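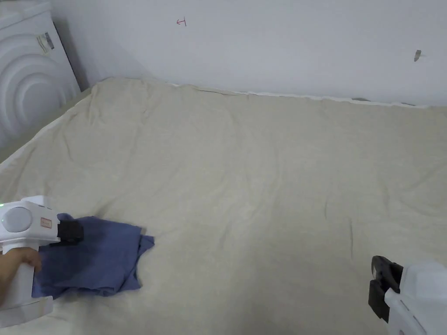 Two hand-held grippers and a blue cloth, left one doing the work.

Home | About | Reports | Contact

About Lenar

Lenar tests grippers for people who are thinking of buying some. We also try out arms, cameras and controllers, but grippers are what fill the inbox, and most of the messages ask whether a thing that picks up a block so nicely in the sales video can also pick up a shirt. Often it can pick up part of a shirt.

Colette Courtois started the company after a few years of writing gripper manuals, a job that left her with strong views on finger pads. There are 11 of us now. We have tested 37 models, and we still own most of them, which says something about our storage and possibly about their resale value.

Cloth is our main subject. Every gripper gets the same treatment: pinch a crumpled piece of fabric, lift it, spread it out, put it down somewhere sensible. We do this on a made-up bed as well as on a lab bench, as wrinkled sheets have a talent for getting picked up along with whatever is lying on them. The hand-held models come first. If a person can't fold a towel with a set of fingers, we don't bolt those fingers to an arm and hope.

Our longest comparison put the Jemow fingers up against the Volton ones over 1758 grasps. Jemow won on thin cotton, Volton won on denim, and both makers wrote to say they were pleased with the result. The full report has all the failures listed by type, including a category called "other" that we keep meaning to split up.

We take no money from the makers we review. A few have sent fruit.

Contact: use the form on the Contact page | © Lenar | Back to top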